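Posted 10/16/18. **Teleoperators wanted, Herkstead Manipulation Lab** (paid, part time, two openings)

We need 2 people to drive a two-armed robot through tabletop tasks for the Plavton study. Start as soon as paperwork clears. No robotics background needed, we train you.

What the study is, quick version: does a policy learn better from many short demos or fewer long ones, when both arms are in play? We have 2,701 demos logged so far. Early result, short demos win on picking things up and lose badly on anything with paper or cloth. Long ones the other way round. Not enough data yet to say why, hence this ad.

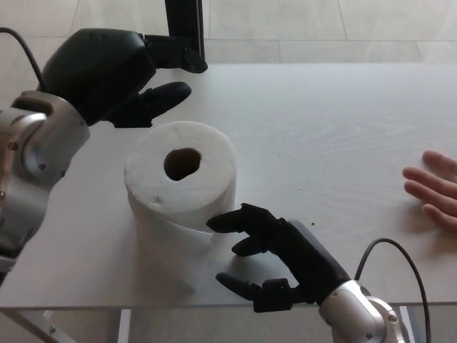

*Paper towel task, both hands at the roll.*

## The work

- Sessions are 60 minutes, then a break. A real one, away from the rig
- Up to 3 sessions a day
- You run the arms, a second person stays at the table and resets objects
- Everybody swaps seats, so you'll do table duty too
- Short log entry after each demo: task, what went wrong, keep or toss
- Failed demos are fine. Don't hide them, we use them

Tasks right now: towel roll, folding napkins, jar lids, bagging small stuff. Cable routing gets added if the Munditz grippers ever ship.

## Who we're looking for

Steady hands, patience, okay with doing the same thing over and over and still paying attention. Gamers, sewing people, dental techs, musicians, all good. Must be 18+ and able to sit for a full session. Glasses fine. If you get motion sick easily tell us up front, there's a short tryout in the headset before anything is signed.

Left-handed applicants please apply!! Our operators so far are nearly all right handed and it shows in teh data. 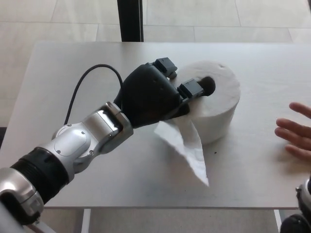

Paper is the hard part and where most of your hours will go. The arms are strong enough, the trouble is contact: how hard to press, which finger goes where, when to let go. On the towel task one approach is to put a fingertip down into the core and keep the underside of the hand against the front of the roll, near where the loose sheet hangs. Other operators do it differently and we want that variety, so you won't be handed a script. Bring your own way of doing it and stick with it for the whole block.

## Pay and practical

Hourly, same rate for driving and table duty. Tryout is paid. Bus stops outside the Borbély building, parking is bad. Closed shoes in the lab. Long hair tied back.

## To apply

Email the lab office, subject line "Plavton operator". Include:

- hours you can do, mornings are easiest to fill
- which hand you write with
- any fine hand work you do, job or hobby, couple lines is plenty

No resume needed. Applied in September and didnt hear back? Send it again please, we lost part of that inbox.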